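Gallery – Kovside grasp planner, bench work

Kovside is the grasp planning and arm control package maintained by Jacinto Montes and Melquiades Medrano at Pusen. The page covers the clutter task: pick one toy from a full tray, choose a box, place, return to the start pose. Software notes are kept short. The full parameter list is in the Ladusach repository.

The planner runs in two stages. The first proposes grasp points from the depth image, and the second rejects any candidate whose approach path crosses a neighboring object or the tray wall. Candidates close to a corner are scored separately – the wall check used to discard nearly all of them before release 2.
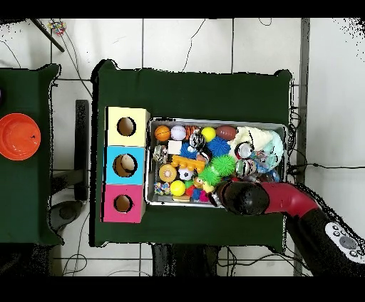 Gripper over the lower right corner of the toy tray. The three boxes with round holes are to the left.

Spiky and knobby toys give noisy surface normals, so the filter averages over a 6 mm patch before scoring. Foil is handled by a separate mask. Depth on reflective surfaces still drops out, and those regions are marked unknown and treated as occupied.

Placement uses fixed box poses, entered by hand in the setup file. Montes is replacing this with a hole detector on the Meléndez branch. It returns a center and a radius for each opening, and it does not yet report when an opening is partly blocked.

Open items: replan time after a failed grasp (more than 2 seconds in the worst case), and logging of rejected candidates. Medrano has both. Next merge is Wednesday.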